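The Cashless Field

Flotier has been putting on a summer festival outside Cikotstead for long enough that people pass down tents. Next July it goes fully cashless. No bills at the gate, no coins at the lemonade stand, no jar on the bar. Everything runs through a wristband from a payments company called Seser, and the organizers would like you to know this is for your benefit.

I have read the announcement several times and I'm still looking for the benefit.

The main claim is shorter lines. Anyone who stood in the beer tent last year will want that to be true. But the wait had very little to do with people digging for change. There were two taps open for most of Saturday-size crowds, and one of them kept foaming. Poured beer takes as long as it takes. You can shave a few seconds off the payment and the guy in front of you is still ordering six different drinks for six friends who are all somewhere else.

Then there is the matter of getting your own money back. Under the terms posted on 01/02/2023, anything left on the band after the weekend can be refunded on request, minus a $2 fee. Requests open after the festival closes and stay open for 21 days. Miss the window and the balance is gone. The terms call this "expired credit," a phrase I would love to try on my landlord.

Two dollars doesn't sound like much, and that's how it is supposed to sound. The catch is that you load the band in set amounts. You can't add the price of one veggie wrap. You add more than you need, you spend most of it, and you go home with a sum just small enough that filling out a form feels silly. I asked Flotier how much went unclaimed at other Seser events. The reply said the wristband "enhances the guest journey." I asked again and got the same sentence with a smiley face in front of it.

The vendors have their own questions. The woman who runs the dumpling truck didn't want to be quoted by name, and I don't blame her, given how pitches are handed out. She told me she used to drive home on the last night with her takings in a lockbox. Now she'll be paid by transfer after the cut is taken, on a schedule she hasn't seen in writing. Flour and pork don't wait for a schedule. Two other traders said they would raise prices to cover it, so you can add that to the cost of the guest journey too.

I'm not sentimental about cash. I pay for nearly everything with my phone and I couldn't tell you what's in my wallet. What bothers me is being sold a change that moves money and information in one direction while the poster talks about freedom and wide-open skies. The band knows when you arrived, what you drank and which stage you were standing near when you bought it. The privacy page says this may be shared with "selected partners." It doesn't select them for us.

It's worth looking at what happened at Leung, the smaller weekend down the valley that tried bands first. On opening afternoon the network dropped. People with full balances couldn't buy water, in the heat, until staff started giving it away.
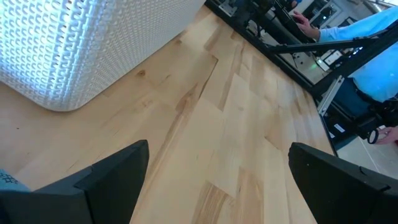 Leung's answer the following year was to keep the bands and let every stall take cash as a backup. It cost them next to nothing. The lines were no worse, as far as I could see, and I was in plenty of them. Flotier says it has "learned from the sector," though it appears to have skipped that lesson.

The official capacity for the Cikotstead field is 3,696, a modest crowd by any standard. You could run the whole thing out of cigar boxes and a decent safe. People did, for years, and the festival got its reputation in that time.

I'd be easier to win over if there were a few plain promises on the table. Drop the refund fee. Send leftover money back to the card it came from without a form. Publish what was left unclaimed, in dollars, on the same page as the lineup. Keep one cash stall open near the gate for anyone whose phone has died, or who is fifteen, or who just doesn't want a band.

None of that has been offered. Tickets are on sale now, and the booking page has a box for preloading your wristband. Check it before you pay. When I looked, it was already ticked.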